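Visance Pick-and-Place Planner: Progress Report, 5/24/21
Prepared by Amândio Aguiar, software lead, for the Flamon program office
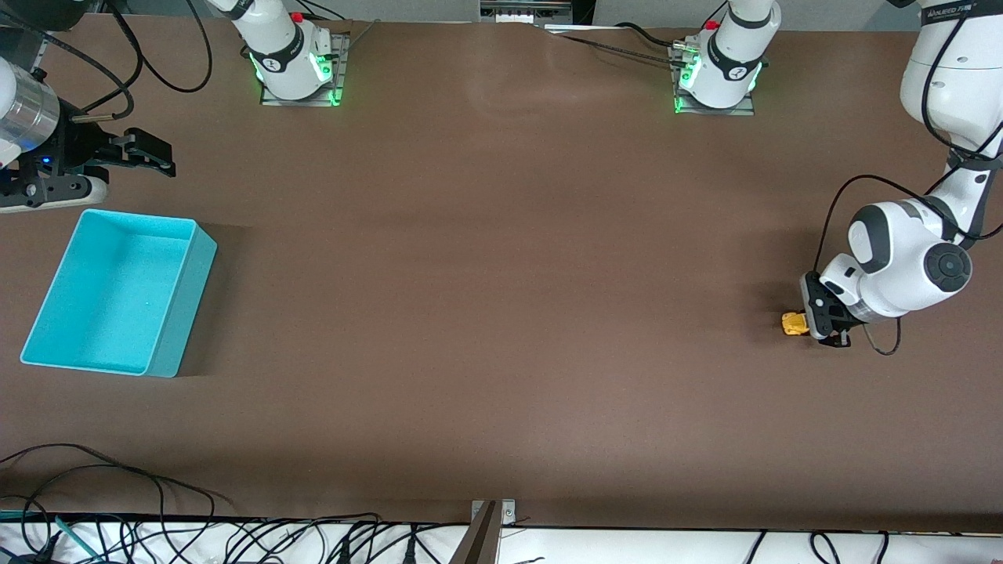

Figure 1. The left gripper at the yellow object, with the turquoise bin on the other side of the table.

We had a very good month! The new planner is running on both arms, and the whole team has been hanging over the logs like it's a ball game. Details below, including the parts that still need work.

Planning
The old code planned each arm alone and then checked for collisions afterward, so one arm often sat and waited while the other finished. Kiveo, our new planner, treats the pair as one system. Median planning time is down to 12 milliseconds per move, which leaves plenty of room for replanning when an object isn't where we expected it. We logged 515 full pick-and-place runs in May, and 7 of them ended in a planner timeout. All seven involved a handover near the middle of the table, where both arms are reaching far and the search gets slow. I have a fix half written (it seeds the search with the last good handover pose) and I'm very keen to see what it does.

Perception
Small, bright objects on the brown tabletop are easy for the detector. The bin is harder. Its rim catches the light and comes out paler than the rest, and the pose estimate sometimes flips between two angles. Averaging over five views cured most of that -- it costs us a little time at the start of each run, and I think it's worth paying.

Tooling
Carrier, our log replay tool, can now step through both arms on one timeline. This was a side job and it has become everybody's favorite thing. Bugs that used to eat an afternoon now take a few minutes to find. We also moved the gripper settings out of the code and into one shared file, so left and right can't drift apart anymore.

Still open
Cable slack is not modeled at all. For now we keep the wrist turns inside a narrow range, and that rules out some perfectly good grasps. I'd like to add a simple cable model next period.

Next period
Finish the handover fix, start on the cable model, and write up the Carrier file format so your own team can open our logs. Spending is on plan and we have no requests for changes.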